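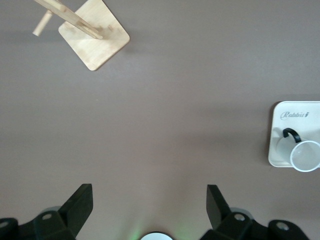
What is wrist-view keyframing?
It is a method of training a robot arm from short demonstrations in which only a few moments of each one, called keyframes, are used to set the goals of the movement.

Wrist-view keyframing was set out by Vasco Azevedo and Hanyu Kong in a report issued by the Pledatia laboratory on Sunday, November 21, 2021. It belongs to the wider field of imitation learning.

Home | Methods | Grasping | Index

Method
A person guides the gripper through a task while a camera at the wrist records. The software, Zullov, marks a keyframe wherever the fingers change direction or begin to close. Frames between keyframes are kept for training the motion model but carry no goal label. The gripper fingers stay in view throughout, so the distance between fingertip and object can be learned from the picture itself – no outside camera is needed.

Test task
The usual test is hanging a cup by its handle on the peg of a wooden mug stand. Cup and stand are moved between trials, and the cup may start on its side on a tray. Clear cups are treated as a separate class, as their walls take on the colour of whatever lies behind them. A dark handle gives the model a firmer edge to aim for.

Results
The model was trained on 177 demonstrations and tested over 300 trials. Clear cups accounted for 40 of the failures – most of them at the grasp and only nine at the peg. A later run in August, using the Dewulf controller, kept the same trial plan but slowed the final approach.

Limits
The method assumes that the peg is in view when the cup is lifted. Where it is hidden by the cup, the arm follows its last known goal and can miss to one side. Kedau, a related method, adds a second look before the approach.

Shares: 9
Contact | Copyright | Back to top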